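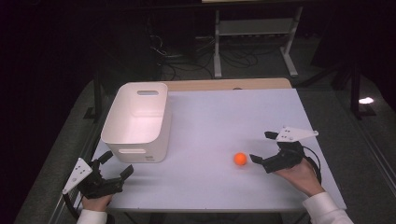
One Ball, One Bin, and the Gentle Art of Putting Things Away

By Gobnait Brennan

My mother kept her buttons in biscuit tins and her string in a drawer that never quite closed, so I suppose I came late to the plain white bin. I own several now (my husband would say too many!) and I've grown fond of them, the deep ones especially, with rounded corners and a handle hole at each end that you can hook a finger through on your way up the stairs.

Start with an empty one

When I asked Garnet Grewal how she got three grandchildren to tidy up, she told me to set out a single empty bin on a clear table, with one toy beside it, and wait. A small orange ball is perfect, bright enough that even a sleepy four-year-old can find it. Once the ball is in, the blocks tend to follow, and then the farm animals, and on a good evening the socks.

Garnet leaves her bins without lids, and I've come around to that. A lid is one more thing to lose behind the sofa, and children like to see what they have.

Mine live on a low shelf by the back door. The one for balls is still the fullest, and in June it goes out on the porch and stays there until the weather turns.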